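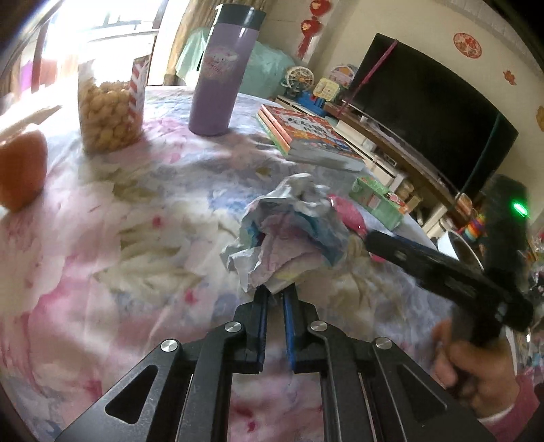

# Why the auditor should not stay forever

When a company changes its auditor, the newspapers look for a scandal. I think we should worry more about the companies that never change.

I worked nine years in the accounts department of Treloar, a maker of pumps in Sandotcombe. In all this time we had the same audit firm, Stesov, and for most of it the same partner. He was polite and he knew our business well. He knew it so well that he stopped asking about it. Every spring his team sent us the list of questions from the year before, with the dates changed, and we sent back the answers from the year before, also with the dates changed.

I do not say that anybody was dishonest. But a person who has looked at the same stock figure many times does not really see it anymore. In June a new owner brought in another firm, and in the first week a junior auditor asked why 300 finished pumps were valued at the full price when the model was no longer sold. It was a simple question. I was ashamed that I had never asked it myself.

## The cost argument

Directors usually answer that a change is expensive. This is true. A new firm must learn the systems, and in our case the first audit cost 20 percent more than the last one. My colleagues also lost many evenings to explaining things which the old team already knew.

Still, I believe that explaining is useful. When I had to describe our method for warranty costs to a stranger, I found that I could not do it well. The method had come from the person before me, and she had taken it from somebody else.

Isla Dunstan, who was finance director at Wulumness before she retired, does not agree with me. She wrote to me that fresh eyes are also ignorant eyes, and that a new auditor can be fooled more easily in the first two years than an old one in the tenth. I take this seriously. A firm which arrives in January and signs in April can miss a lot, especially in a group with many small subsidiaries.

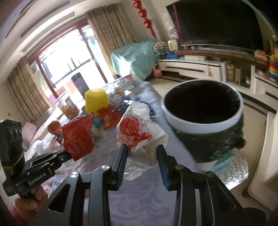
## What I would like to see

My proposal is modest. Let the partner change every four years and let the firm change after two such terms. The outgoing firm should be obliged to hand over its working papers in good order, and to sit with the new one for at least a few days. This would answer a part of Isla's objection, although I admit not all of it.

I would also ask companies to publish how long the present auditor has served, on the first page of the accounts and in normal letters. Shareholders can then decide for themselves if the number is comfortable. At Treloar, I doubt that many of them knew it.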